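How to Reconcile Vendor Invoices After an Event

Most disputes between a host and a planner start with a number that one side has and the other doesn't. The steps below are the ones we use at Felter for closing the books on weddings, company dinners and one-day conferences. You need the signed contract, the approved budget, every vendor quote and a spreadsheet. Plan on one working afternoon for a mid-sized event.

Step 1. Freeze the budget

Save a copy of the last budget the host approved in writing and lock it. Do not edit it again. Any change made after that point goes on a separate sheet named Changes, with the amount, the reason and the message in which the host agreed to it.

Step 2. Number every invoice

Give each invoice a number as it arrives and write the same number in the first column of the spreadsheet. Rename the scanned file to match. If a vendor sends a corrected version, keep both and add a letter to the second one — 14 and 14b, for instance.

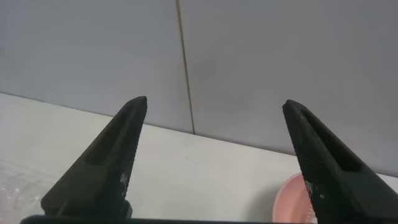
Deposits cause the most trouble at this stage. Enter each one on its own line, with the date it was paid and who paid it. A deposit the host paid directly to the venue still belongs in the sheet, marked "host direct," or the venue total will look short.

Step 3. Match invoice to quote

Put the quoted amount and the invoiced amount side by side and add a third column for the difference. On a recent dinner the florist, Unetti, quoted $1,944 and billed $2,153. The difference of $209 was a second delivery that had been agreed to by phone and never written down. We asked for a one-line email confirming it before we paid.

Check headcount charges too. If catering was contracted for 152 guests, the invoice should say 152 unless there is an entry on the Changes sheet.

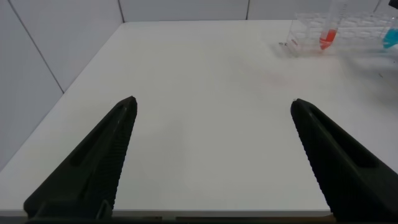 Istix wrote in to say that matching by vendor was too slow for their larger jobs, and that they sort by contract clause first, then by vendor. They also hold back the final payment until the venue has returned the damage deposit.

Either order works, provided the whole sheet is done the same way.

Step 4. Send one statement

Send the host a single statement with the frozen budget, the changes and the final amounts. Attach the invoices in number order. Ask for questions by the following Thursday and answer them in writing.
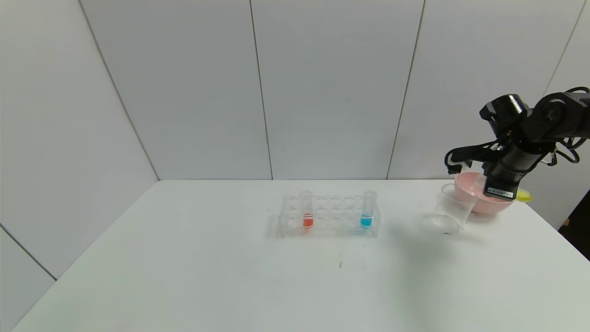 Two tubes in a clear rack, orange-red and blue.

Step 5. Close the file

Once the host has approved the statement, pay the open balances and save the bank confirmations in the same folder as the invoices. Keep a copy of the folder somewhere other than your own laptop.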